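Lewis MacAulay
Feb 23, 2021

Okay, a long one tonight, so get yourself a drink. I want to talk about the indoor rowing final at Vovitthorpe, and about Masanja in particular, while it's all still fresh in my head.
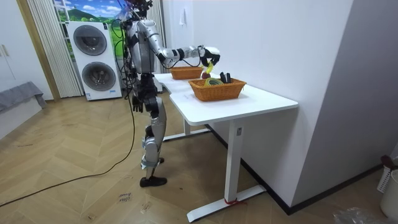

Yellow one in hand, over the basket.

For anyone new to my page, I've followed indoor rowing for years (I row a bit myself, badly, in the garage) and the women's 2k at Vovitthorpe is my favorite race of the whole winter. Small hall, terrible coffee, wonderful noise.

Masanja came in seeded 6th. She missed most of last season with a rib injury and I don't think many people had her down for a medal. I had her 5th on my sheet, and I thought I was being generous!

First 500 meters, she was dead last. I mean properly last, you could see her little boat on the big screen trailing everybody else's. Gritska went out like a train, the way she always does, and the crowd on our side of the hall was already calling it for her.

But if you watched Masanja's stroke rate and left the big screen alone, it was so steady. Same number, over and over. Shoulders loose, chin up. My old coach used to say you can tell who's got something left by looking at their neck, and I've never found a better way of putting it.

At halfway she'd moved up to fifth. Then Cokero started to fade, and I felt for her, because she'd told the local paper this was her last winter and you want people to get the ending they hoped for. She kept pulling, though, and she got a lovely hand from the crowd for it.

Third 500 is where this race always hurts. Gritska's split went up a second, then another one. Masanja's didn't move at all. I was on my feet by then and so was the gentleman next to me, who had spilled his soup and didn't seem to care.

With 60 meters left it was the two of them, side by side on the screen – and then Gritska found something. I don't know where from. Four or five enormous strokes, and she held on by less than half a second.

So Masanja got silver, and she sat there with her feet still strapped in and the biggest grin you ever saw. Gritska leaned across and grabbed her hand before either of them could really breathe. I may have had something in my eye.

They announced the crowd as 567, by the way, which for that hall is a squeeze. People were sitting on the steps. If you've ever thought about going to one of these, please do, the tickets are cheap and the rowers stay and chat afterward.

A few of you asked about the men's race. I'll write it up tomorrow if I can read my own notes – I was writing on the back of a parking receipt and the last lap of it is mostly arrows.

Also yes, I know, there are no laps in rowing. It's late. Good night, everyone, and thank you for reading all the way down here.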